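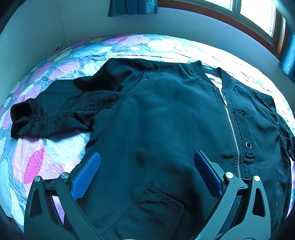 Print this page
E-mail this page

Garment Grippers: Setup and Care

Maintenance notes by Heike Rieger

These notes cover the hand-held two-finger grippers used for garment folding. They deal with the finger linkage, the blue grip pads and the checks made between sessions. Electronics and recording are covered on a separate page. The procedure was written for the Solari folding project and applies to every tool on the Manurung shelf, left and right hand.

Linkage and fasteners

Each finger is carried on an outer arm and a narrower inner bar, joined at round-headed pivots. The pivots are the first thing to inspect. Open and close the tool slowly with nothing between the pads and feel for side play at each joint. A pivot that has backed out lets the finger tip twist under load, and the pads then meet at one edge only.

Tighten in small steps, left and right alternately, and cycle the fingers after each step. The fingers must return to full opening under their own spring. If one side lags, back off that side and clean the joint before tightening again. Dry lint in the joint is the usual cause. Thread locker goes on the thread only, never under the head. Leave it overnight before the tool goes out.

Pad alignment

Pads are fitted in pairs. Close the fingers on a strip of copy paper and pull. The paper should drag evenly over the full height of the pad. Repeat at the top and at the bottom. If it slides out at one end, loosen the pad holder, reseat it square and test again.
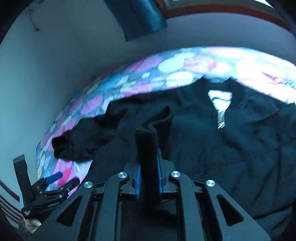

Thick knit trim is the hardest material for pad alignment, as it springs back and pushes the fingers apart. Fumora's work list therefore puts bomber jackets and heavy sweatshirts at the end of every check. The test grip is taken at a cuff, with the material standing upright between the fingers. Look at the pads from the operator's side. With the ribbed cuff folded and pinched as it is here, both blue pads read as narrow vertical strips against the black fabric, and the fine ridges on the left one can be checked without releasing the grip. A strip that widens toward the top or bottom means the holder has rotated. Release, reseat and repeat the paper test.

Cleaning

Black fabrics shed fiber that is hard to see on the fingers and easy to see on the pads. Brush the ridges along their length with a dry nylon brush, then wipe with a damp cloth. Solvent hardens the pad surface. Stastex antistatic wipes are kept for the arms and must not touch the pads.

Intervals

Paper test: every 200 grips.
Pivot check: every 300 grips, or after any drop.
Pad replacement: in pairs, when the ridges no longer catch a fingernail.
Spares: 2 pad sets per tool, bagged and marked with the tool number.

Enter the grip count and any pivot that needed tightening in the log before the tool goes back on the shelf. Tools with unresolved side play go in the repair bin with a tag on the affected arm.

Print this page | E-mail this page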